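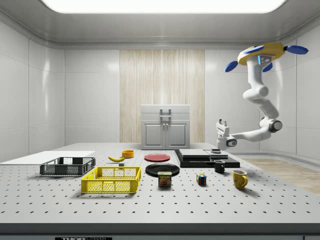

Keeping Fruit Longer in Shared Student Kitchens
Project report, second-year Food and Households module
Smaranda Sima and Ezekiel Haverford

1. Background

Students in the Clotness halls throw away a lot of fruit. We noticed it in our own kitchen first, where the bin by the door was mostly peel and whole soft pears by the end of the week. We wanted to find out what gets thrown away, and whether the way fruit is stored makes any difference to people who share a kitchen.

Advice on storing fruit is easy to find, but most of it is written for one family with one fridge. In halls, each person has half a shelf, and whatever doesn't fit goes on the worktop or the windowsill.

2. What we did

The project had two parts. The first was a questionnaire, sent to all 495 residents at the start of November. It asked what fruit they bought, where they kept it and what they did with it when it went past its best. We had 178 replies.

The second part was a storage trial in the Okis building. We bought bananas, apples and plums from Gallegos, the greengrocer opposite the bus stop, and split them between three kinds of storage: a closed cupboard, an open bowl and a ventilated crate. The trial ran for two weeks, with fresh fruit put out every Wednesday. We checked it each evening at six and scored it for colour, firmness and smell on a sheet we drew up ourselves.

3. Results

Bananas were the fruit people most often said they threw away. Several wrote that they bought a full bunch because it was cheaper, then found it all ripened together. Apples were hardly mentioned. A few people kept every kind of fruit in the carrier bag it came home in.

In the trial, the bananas in the cupboard browned first in both weeks. Those in the bowl came next, and the ones touching the apples were worse than the rest. The crate did best for plums, which went mouldy in the cupboard where they were pressed together. For apples we found no difference worth reporting — they outlasted the trial wherever we put them.

4. Problems

Some fruit was eaten. We put up a notice after the first weekend and it helped a bit. The heating in Okis also went off for one night, so the second week was probably cooler than the first. Our scores for smell did not agree well, and we have left them out of the tables.

5. Suggestions

We would like the Zismont kitchens to be given one ventilated crate each next term, kept away from the radiator. Bananas should be stored apart from apples. We also suggest a shelf for fruit that people are happy to give away, with the owner's room number and the date on it.

The questionnaire and the scoring sheet are in Appendix A. Tables for each week are in Appendix B.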